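Setting Up Your Paid Channels in Planetti
Section 5: Connecting ad accounts, mapping campaigns and setting spend alerts

Welcome back! If you worked through the last section, you already have a workspace, a brand profile and at least one teammate who can log in. In this section we bring in the advertising accounts themselves, so that the money you spend on social, search and display ends up on one screen and you can stop copying figures between browser tabs (we did that for years, and we don't miss it).

Set aside a quiet hour if you can. The clicking goes quickly, but the naming decisions in step 4 deserve a cup of coffee and a bit of thought, and they are much easier to make now than after a month of reports has piled up on top of them.

Before you begin

You will need:
- Admin rights in Planetti. Editors can view the Channels page but can't add to it.
- Admin or advertiser rights in each ad account you plan to connect.
- The currency and time zone of each account, written down somewhere handy.
- A list of the campaigns that are running right now, even a rough one.

Note: If an agency runs your ads, ask them to be at their desk while you do this. The permission request lands in their inbox, and it expires at the end of the day.

Connecting an ad account

1. Open Settings and choose Channels. A new workspace shows an empty list with a green Add Channel button at the top right.

2. Click Add Channel and pick the kind of account: Paid Social, Paid Search, Display or Video. If your account covers more than one kind, pick the one where most of the budget goes. You can split it later.

3. Sign in when the pop-up window appears, and tick every account you want to bring over. Accounts you leave unticked stay out of Planetti completely, including out of the totals.

Caution: Please don't close the pop-up before you see the word Connected. Closing it early leaves a half-made link behind, and you will have to remove that link by hand under Settings, Channels, Pending.

4. Give the channel a name your whole team will understand. We suggest brand first, then channel, then country, as in "Longo Social US" or "Longo Search Canada". Short names fit better in the chart legends, and putting the brand first keeps everything sorted nicely once you have a long list.

5. Choose the currency and the time zone. These must match the ad account exactly. If they don't, your daily totals will drift a little from what the ad platform shows, and you'll spend an afternoon hunting for a mistake that is really only a clock setting. Ask Ginevra Colombo on our support desk how many of those afternoons she has shared with customers!

6. Click Import History. Planetti brings in as much past spend as the ad platform allows. You can keep working in other parts of the program while this runs, and you'll get an email when it finishes.

Mapping campaigns to goals

Every campaign needs a goal before it can appear in the Channel Mix chart. There are three to choose from: Awareness, Traffic and Sales.

1. Go to Campaigns and choose Unmapped from the menu on the left.

2. Tick the campaigns that share a goal. To grab a whole group at once, type part of the name into the search box first and then tick the box at the top of the list.

3. Click Set Goal, pick one, and save.

4. Repeat until the Unmapped list is empty. In our demo workspace, Sutov, there are 1,084 campaigns in all, and 931 of them could be mapped with the search box alone, so do give it a try before you start ticking one by one.

Note: A campaign can have only one goal at a time. If you change it later, the chart redraws its history to match, so let your colleagues know before you do this in the middle of a reporting period.

Checking your creative library

Once a paid social channel is connected, its ad images come across too. They appear under Library, newest first, and each one opens into a preview card with a caption, a placement and the campaigns that use it.

1. Open Library and click any thumbnail.

2. Read the caption under the picture. If the ad account didn't supply one, the field will be blank and you can type your own.

3. Check that the placement (Feed, Story or Sidebar) is the one you expected.

4. Click Save Card. 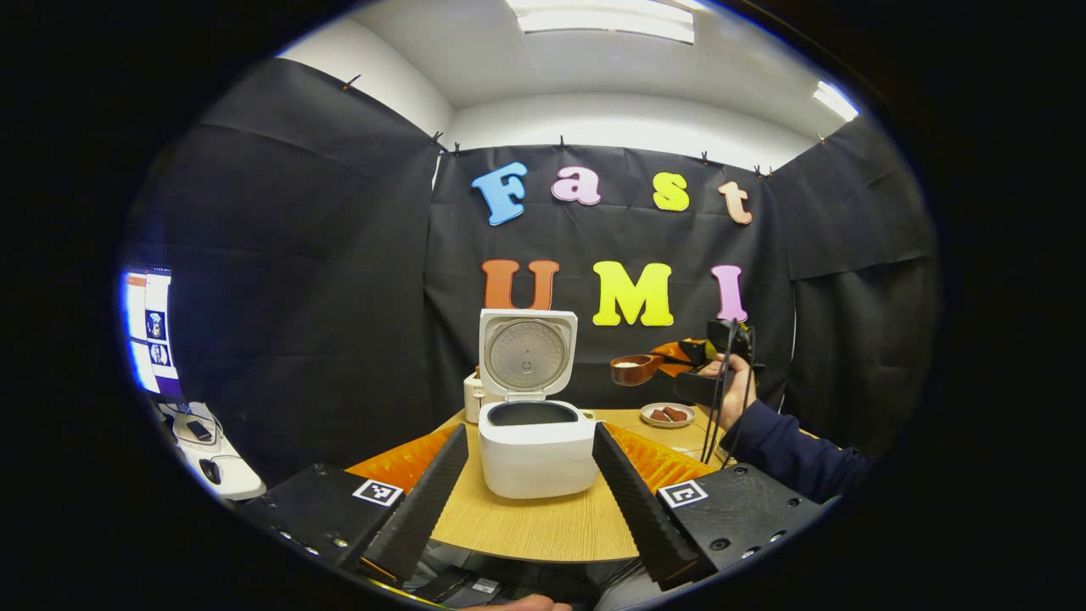
Preview card with caption: Rice cooker with lid open, wood-grain tabletop.

Note: Captions are searchable, so plain words work best. Your teammates will look for "rice cooker" long before they think to look for an internal product code.

Setting a spend alert

1. Open Alerts and click New Alert.

2. Choose a channel and enter a daily limit in that channel's own currency. If you type 531, for example, Planetti sends a message as soon as the day's spend passes 531.

3. Add the people who should hear about it. Two is a sensible number, in case one of them is on vacation.

4. Click Send Test, check that the message arrives, and then switch the alert on.

Caution: An alert is only a message. It does not pause your ads. To stop the spending itself, you still need to log in to the ad platform and pause the campaign there.

If something looks off

Totals are lower than expected: look for an account you left unticked in step 3 of Connecting an ad account.

A channel shows a gray dot: the sign-in has expired. Click the dot and sign in again. Your history and your goals are kept.

The Channel Mix chart is blank: you have no mapped campaigns in the dates you picked. Widen the dates, or go back to Unmapped.

Still stuck? Write to us through the Help button and mention the channel name. Ifigeneia Margaritis and the set-up team read every message, and a screenshot of your Channels page saves everyone a round of emails.

Next section: Sharing reports with Jitska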